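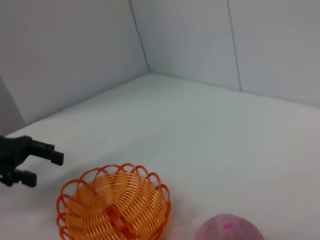 Hi all, I'm Siwan Ruddock and I'm after people who like playing with their dogs. That's most of the job! I'm putting together a small study on how dogs and their owners play at home, and I need up to 300 households in Garside and Indville to join in from October.

What you'd do: two short play sessions a day for a fortnight, ten minutes each, with a quick note afterwards about how it went. Who started it, who got bored first, whether your neighbour complained. Scribbles are fine — I can read anything, I used to mark first-year essays.

You'll get a play kit to borrow and a $300 grocery voucher once your diary comes back. Dogs of any size, age or colour are welcome, but please, no pups under six months, and tell me if yours guards toys or has had surgery lately.
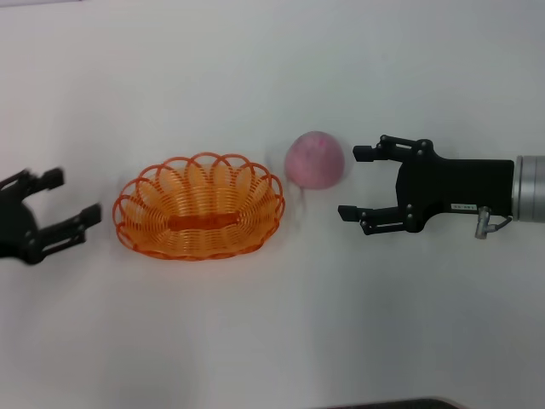 Pink ball and orange basket on the table.

I also need one paid helper to drop off kits and chase diaries (nicely). It's casual, mostly late afternoons, and you'll want your own car and a high tolerance for fur on the seats. Macarena Sarmiento looks after that side, so ask for her.

To put your hand up, come by the Pilten building, room 1005, any time after 3 pm, or leave your name at the front desk. Tell us your dog's name too — I'll want it for the diary cover.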